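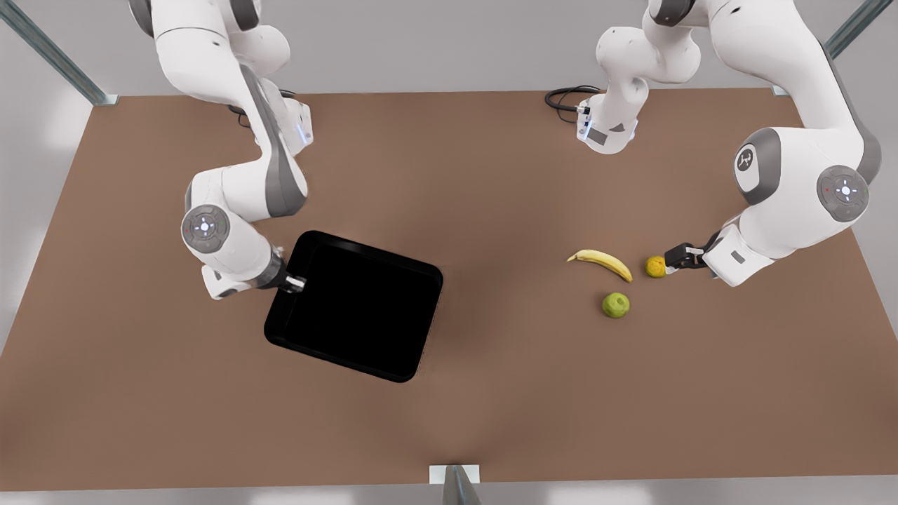

Fruit on the right, black tray on the left

Keeping Fruit Happy on the Counter

I love fruit season, and I love it even more now that I've stopped throwing so much of it out! Most of what follows I picked up the hard way in our little kitchen in Stamulstead, where the counter gets full sun until 2 in the afternoon and peaches can go from rock to mush while you're at work.

First thing: don't wash it all when you get home. I know, I know, it feels so efficient. But damp skins grow mold fast, and berries are the worst for it. Rinse what you're about to eat and leave the rest alone. If you've already washed the whole lot, roll it around on a clean dish towel and let it air dry before you put anything away.

Bananas get their own spot. They give off a gas that hurries everything near them along, which is great if you have a stubborn avocado (paper bag, one banana, fold the top over, check it the next morning) and terrible if you have pears that were perfect yesterday.

Stone fruit ripens best stem side down in a single layer. A tray beats a deep bowl by a mile, because the ones at the bottom of a bowl get bruised and you don't find out until there's a puddle. I line mine with a folded tea towel and change it whenever it gets sticky. Once a peach gives a little near the stem, into the fridge it goes, and you'll get another 4 days or so out of it.

Citrus looks gorgeous on the counter and will sit there nicely for a week. For longer than that, use the crisper drawer. Roll lemons hard under your palm before cutting – so much more juice!

Apples: cold, always cold. We drove out to the orchard at Prurnlow last November and came back with more than 50 of them, and the ones in the fridge were still crunchy long after the ones in the hall had turned to cotton. Pick out any with soft spots and make sauce that same evening.

Fruit flies? A small glass of cider vinegar with one drop of dish soap, left by the sink overnight. Rinse your recycling too, and run hot water down the drain, or you'll just keep feeding new ones.

And freeze the stragglers. Slice, spread on a baking sheet until solid, then bag them up with the month written on the front. Mango and overripe banana make the best smoothies you'll ever have, and you don't even need ice.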